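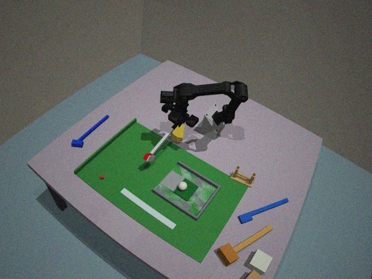 Harbor Tours: Changes at Kang Pier

The Storari, a retired minesweeper open to visitors at Kang Pier, moves to its winter schedule in October. Last boarding is at 3 p.m. The engine room route is limited to 30 people per tour and includes two steep ladders. Closed shoes are required.

The Drosus water shuttle will continue to run from Idside Landing every 50 minutes. Street parking near the pier is limited to loading. Use the Idside garage, which has 418 spaces and takes cards only. Shuttle tickets are sold on board.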